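# Teaching two arms to sweep: the Sitetti floor routine

Can a robot sweep up after you yet? Sort of, and it's a blast to try! Start small:

1. Clear a patch of hard floor and drop a bit of litter on it.
2. Give one arm the broom and the other the dustpan.
3. Drive both arms by hand for 65 good sweeps, then train.
4. Run it slowly. Stop if the pan's lip lifts off the tile.

Grout lines are still hard for ours, and so are flat wrappers (we use 4 different ones). Shiny tile throws glare too, so try your lights at two heights.
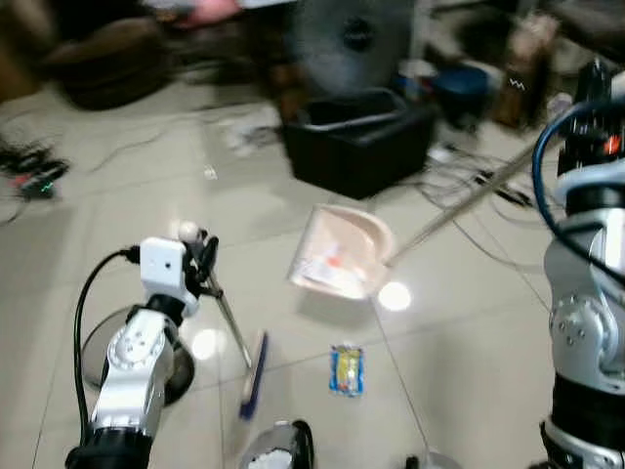
*Litter in the pan, one packet still on the tile.*

Next up: emptying the pan into a bin.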